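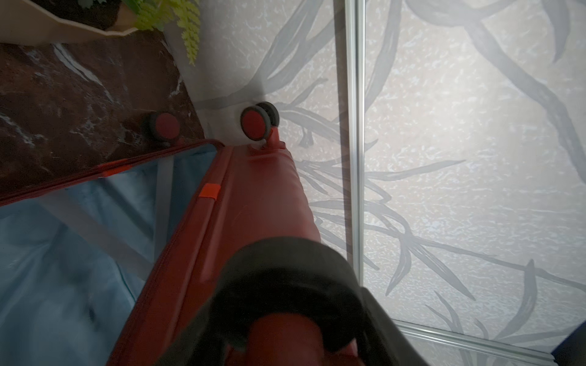
Skenton Forums » Supplements » Vitamins & Minerals
Thread: Trivton vs Stulto magnesium – is either one worth it??
672 views

arunas_ots
2023-06-17
ok so been on Trivton magnesium for three weeks, mostly for leg cramps at night. Cramps maybe a bit better? hard to say. Stomach definitly worse. Saw Stulto is almost half the price and comes as glycinate. Anyone tried both? Don't want to buy another giant tub and have it sit in the cabinet next to the fish oil.

Helju K.
Posts: 884
Check what form the Trivton is. If it's oxide thats your stomach problem right there. Oxide is cheap, poorly absorbed, goes straight through a lot of people. Glycinate is easier on most.

arunas_ots
label says "magnesium complex". no breakdown. Back of the tub just lists total mg and then a load of fillers

Helju K.
Posts: 884
"Complex" with no breakdown = mostly oxide. Every time.

priit_p
Not every time. I emailed a different company once and theirs was mostly citrate. Which can also send you running to the bathroom btw. So you can't tell from the word complex, you have to ask them.

Helju K.
Posts: 884
Fine, most of the time. If they were proud of what's in it they'd print it.

Laimute O
Took Stulto for two months. No stomach trouble. Huge tablets though, I cut them in half, they crumble. Slept the same as before. Cramps went away but I also started drinking more water at work and quit the evening coffee so who knows

priit_p
^ this is the problem with all these threads. Everybody changes four things at once and then the pill gets the credit.

Laimute O
well I did say who knows

Ulle_L
Has the OP had bloodwork or talked to a doctor? Night cramps can be a lot of things. Mine were from a blood pressure med, got switched, done. Spent a stupid amount on magnesium before that. Also if you have any kidney trouble don't mess with this stuff without asking first.

arunas_ots
no kidney trouble. 37, run a bit, sit at a desk all day. On no meds. I do take vitamin D, 2000 IU, dont think that matters? Will ask at my physical in June if I remember, it's end of the month

priit_p
Worth asking. Also the evidence for magnesium and ordinary night cramps is pretty thin, the trials in older people mostly showed nothing much over placebo. Stretch your calves before bed, it's free.

Helju K.
Posts: 884
Thin isn't zero. Works for me, been on glycinate for years and I notice when I run out.

priit_p
You notice because you know you ran out – come on

Helju K.
Posts: 884
My calves don't read the label Priit

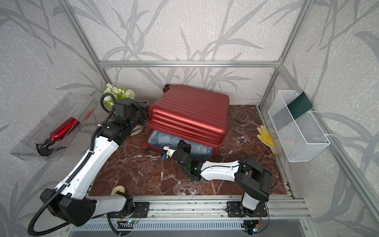 Red hard-shell case, light blue lining

Ulle_L
Can we not do the placebo fight again. OP wanted to know about two brands.

Laimute O
Vũ's shop had the Stulto in small bottles last time I looked, maybe get one of those instead of the big tub. Take it with dinner. First week I took it on an empty stomach, bad idea, felt queasy.

arunas_ots
ok thanks all. stopping the Trivton tonight, couple weeks of nothing but the calf stretches, see what the doc says. Then maybe the small Stulto. Will post back if I rememeber

priit_p
one thing at a time, good. Write down the nights you get cramps or you'll just be guessing again

Helju K.
Posts: 884
And email Trivton anyway, I want to know what's in it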